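Home Cooks Wanted to Test Kitchen Tips (Paid)

Zositik is a small newsletter that checks household advice before repeating it. We have a drawer full of cooking tips sent in by readers, and we suspect most of them are junk. We need people with ordinary kitchens and a doubtful streak to try them out.

What you would do: cook the same simple dish twice a week for 10 weeks, once the usual way and once with the tip. Rinse the pasta, don't rinse the pasta. Salt the beans early, salt them late. Then you fill in a form before anyone tells you what the tip was supposed to do. The form takes longer than you'd like. Deolinda Amaral wrote it and will not shorten it. 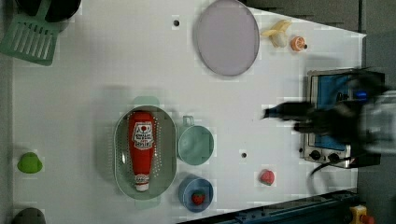
Sage-green colander and a ketchup bottle.

Who we want: adults who cook at least four nights a week and own a working stove and a kitchen scale. No training needed. Chefs may apply, but our last two chefs argued with the form. If you sell cookware, supplements or a meal plan, please don't write to us.

Pay is $100 at the halfway point and $100 at the end. Groceries are paid back against receipts, up to a limit we'll give you in writing. We don't pay in "exposure," and we can't promise the results will be interesting. Last round, most testers could not tell the two dishes apart, and we printed that.

You'll be told your results and can quit at any time. If you quit before halfway, you keep the grocery money and nothing else.

To apply, send Cristóvão Henriques a short note naming one kitchen tip you don't believe and why. Skip the résumé. Testing starts in December. Calls are returned after 2 p.m.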